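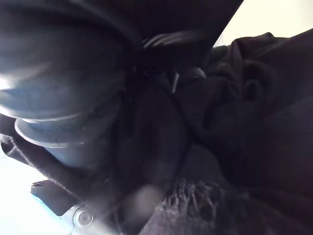
I have now owned the Lisolano folding workbench for two years, which feels like long enough to have an opinion worth reading. The short version is that I love it. The longer version includes a stripped knob, a trip in the rain and one design decision I still grumble over, so get comfortable.

Some background first. My shop is half of a one-car garage. The other half belongs to bikes, a chest freezer and whatever my kids have outgrown this month. For years I worked on a pair of plastic sawhorses with an old door across them, and anyone who has tried to hand plane a board on a loose door knows how that goes. The board moves, then the door moves, then you move, and you all end up over by the freezer. I wanted something that would stay put while I was using it and go away when I was done.

I looked at three benches before buying. The Heldale was the one everyone in my woodworking group recommended, and it is a handsome thing, but it's really a full-size bench with hinges. Folded up it still sticks out far enough that I couldn't open the car door. The Saavedra was cheap and light, and when I leaned on it in the store it leaned back. The Lisolano cost more than I had planned to spend and I put it off until March, when I finally got a little tax refund and went for it.

It came in 2 boxes, one with the top and one with everything else. The box with the top is heavy! Get a friend or roll it in on a dolly. I tried to be a hero and walked it end over end up the driveway, and the corner of the carton gave out before I did. No damage, thankfully, because the packing inside is thick and fits tight.

Assembly took me an evening. The instructions are drawings only, and they are good drawings, with every bolt shown at its real size so you can lay it on the paper to check. The one step that tripped me up was the lower brace. It goes on with the bevel facing the wall, and the drawing shows it from the other side, so I had it on backward and couldn't figure out why the legs wouldn't fold flat. If your legs stop a few inches short, check that brace before you go loosening anything else. I found this out at eleven at night after loosening everything else.

Now the good part. This bench is solid. With the legs locked out there's almost no sway side to side, and front to back I can lean into a jack plane with my whole weight and it just sits there. The locks are big spring pins that drop in with a clunk you can hear across the room. I have built a blanket chest, a pile of picture frames, two sets of garage shelves and most of a canoe paddle on it – the paddle is still most of a paddle, but that's on me.

The top has dog holes in a grid, 12 in all, sized for standard three-quarter inch dogs. I was worried that wouldn't be enough. For the kind of work I do it has been plenty, and I've only once wished for another one closer to the front corner. The surface has picked up glue drips, pencil lines, a saw kerf (oops) and one coffee ring, and a light sanding and a coat of oil every spring brings it right back.

The vise is where people seem to disagree, so let me talk about it for a minute. It's a single-screw front vise with a quick release, and out of the box it racks if you clamp something at one end of the jaws. All vises like this do, more or less. Stick a scrap the same thickness in the other end and it's fine. The quick release is wonderful once you get the feel for it. It's a half turn back and then a pull, and if you pull too early you'll think it's broken. Mine felt gritty for the first few weeks, then I wiped the factory grease off the screw, put on some paste wax, and it has been smooth ever since.

Things I don't like. The adjustment knobs on the feet are soft, and I stripped one on my sloping floor by cranking it with pliers when I should have just shimmed the leg. Customer service sent a replacement without any fuss. I wrote to the general address on a Lisolano parts card and got a reply from Estela Retamal the same afternoon, asking which version of the foot I had and telling me how to measure it. The new knob was at my door within the week. More companies should be like that.

The thing I grumble over is the shelf. There is a lower shelf, and it's a nice shelf, and you have to lift it out every time you fold the bench. So anything you keep on it has to go somewhere else first. I gave up and hung the shelf on the wall, where it holds finishing supplies and does great work. I'd gladly trade it for a hinged one, even a smaller one.

Folding takes me less than a minute now. Shelf out (or already on the wall), pins up, legs in, tip it and roll it. It has wheels on one end only, and they're better than they look. I took it to my sister's house last fall to help build her deck stairs, rolled it across wet grass in a steady rain, dried it off with a beach towel that night, and it was none the worse for it.

I did add an Eltetti holdfast set after the first year. They grip well in these holes, though you have to give them a real whack because the top is a bit thinner than a traditional bench. A bit of coarse sandpaper on the shafts helped.

If you have room for a permanent bench, build or buy a permanent bench. If you share your space with a car, a freezer or a family, look hard at this one. I'd buy it again tomorrow, and I would put the brace on the right way around.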